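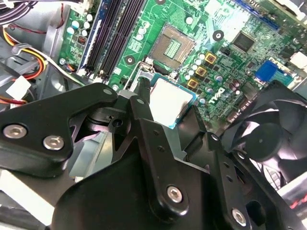
Green motherboard, open PC

ok hotel thread, as promised. Four nights at the Simeslow in November, room on the 21st floor, and I have opinions

Check-in was at 3 and my room was ready at 1:30, so points for that. Lucimara at the desk even found me a late checkout without me asking twice

The room: big bed, tiny desk, one outlet near the pillow (ONE). Curtains that really do go dark. I slept like a log

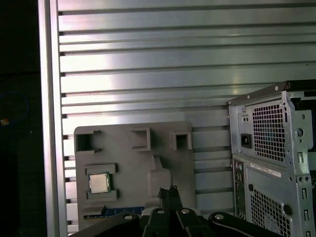
Breakfast is 700 a head if you add it at the desk and 545 if you book it with the room, so book it with the room! The papaya was great. Coffee, meh, walk over to Agbeko on the corner and thank me later

Pool is on the roof and smaller than the website makes it look. Go before 8 am. After that it's all kids and floaties, which, fair enough, they're on vacation

Airport car was 1250 each way. Tharindu took the train and beat me there by ten minutes, so I'm still hearing about that

Would I go back? Yeah, but on a lower floor. Those elevators are slooow

Maiara wants me to try the Grunden next time, anyone stayed there?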